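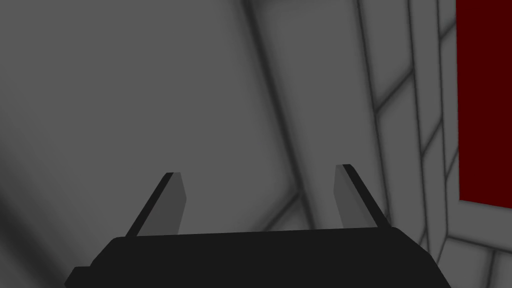 Progress report to Wedov, second period
Grant: Tenant Repair Advice, Hunascombe
Prepared by Kidus Fikre, 28 February 2024

You asked for a plain account of what the money has done so far. My view is less cheerful than the one in our first report, which I also wrote, and which I now think leaned too hard on the number of people who picked up a leaflet.

Spending is on track. We have used the printing line in full and most of the phone line. The training line is underspent because the Acharya course was put off twice and then cut from three days to two. The people who went liked it. I have read the course notes and can't find much in them that our own handbook didn't already cover, so I would not pay for it again at that price.

We mailed 3008 letters to rental addresses in the town, telling tenants how to report a repair in writing and what to do if they hear nothing back. Our partner Sesus calls this "households reached." I have asked them to stop. A letter in a mailbox tells us that we bought a stamp. What I can report with more confidence is that calls went up for two weeks after the mailing and then fell back to where they had been in August.

Most callers already know that their landlord should fix the problem. They want somebody to make it happen, and we are not funded to do that. Our advisers can help with a letter and explain the city complaint form. After that we lose sight of most cases. Dorian Besson has been calling people back a month later, and the ones who answer tend to be the ones whose repair got done. I would be careful about reading a success rate out of that group, and I have left one out of this report on purpose.
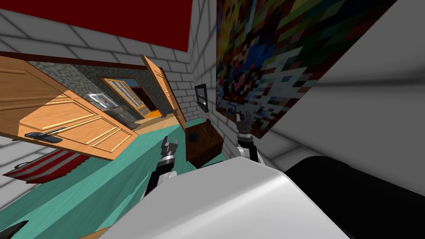 Kitchens and storage

Kitchen complaints are the largest group in the call log, ahead of heating, which surprised us in winter. They cover loose cabinet doors, failed hinges, leaks under the sink and counters that have come away from the wall. Landlords often treat these as wear and tear and tell the tenant to buy a screwdriver. Sometimes that is fair. A door that hangs from one hinge over a stove is a different matter, and our template letter did not separate the two. Dorian has rewritten it. The new version asks the tenant to say what the fault is, when it started, and whether anyone could get hurt.

I don't know yet if the new letter works better. It has been in use for too short a time, and the first few replies could be luck.

Evening phone hours

We promised three evenings a week and have run two. The third was dropped after the adviser left, and we have not replaced her. On the quietest nights the line took no calls at all, so I am not convinced the third evening is worth bringing back. I would like to move that money to call-backs, with your agreement.

Still open

The landlord meeting has not been held. We invited 9 local landlords and got two replies, one of them a complaint about the invitation. Sesus wants to try again with a breakfast. I have no objection to breakfast, but I'd want at least five firm yeses before we book a room.

Please let me know by email whether the change to the phone budget is acceptable. The receipts and the full call log, with names removed, are attached.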